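Home | Forums | New Posts | Search | Log In

Filed under: Taxes & Public Policy > State and Local

Thread: Brurkura vacancy tax, does it hit inherited houses?

granite_step
The Brurkura council votes in October on the vacancy tax. The draft charges $458 a quarter on any house left empty for two quarters in a row. I inherited a place there and it's still in probate. I can't rent it or sell it until the court signs off. Does anyone know if there's an exemption? 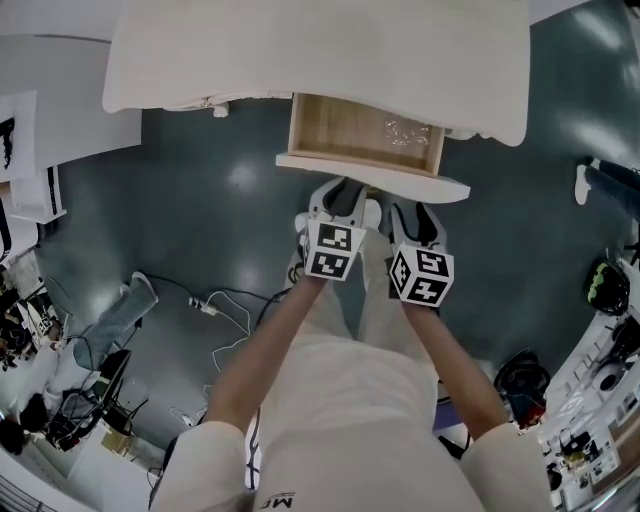 I read the draft twice and the word "estate" only shows up in the definitions. I also called the clerk's office and got a recording.

mill_road_77
Look at section 3. Estates get a pass while the case is open, but you have to file for it. It isn't automatic.

tallow
I'm for the tax. Pusow passed one like it and the empty houses on my street there got listed. If a house sits, the owner should pay something – the rest of us cover the road and the water main either way.

mill_road_77
Pusow has a rental shortage. Brurkura doesn't. The Arabzadeh report the council keeps quoting only looked at Pusow, so I don't see how it proves anything here.

tallow
It's the same county and the same kind of houses. Close enough for me.

granite_step
I'm not against it for people holding five lots in Arotier and waiting on prices. I just don't want a bill for a house I don't legally control yet.
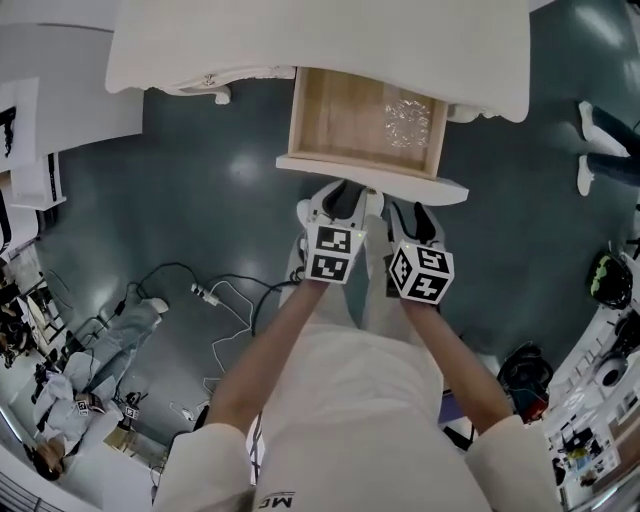
Who has to file for the exemption, the heir or the executor? The executor files, and the form needs a copy of the court letter with it.

mill_road_77
One more thing, the draft says you refile every year the case stays open. Miss it and you owe for the whole year.

tallow
That part I'd change. Send it in as a written comment before the vote.

We use cookies to remember your login and forum settings. Accept | Manage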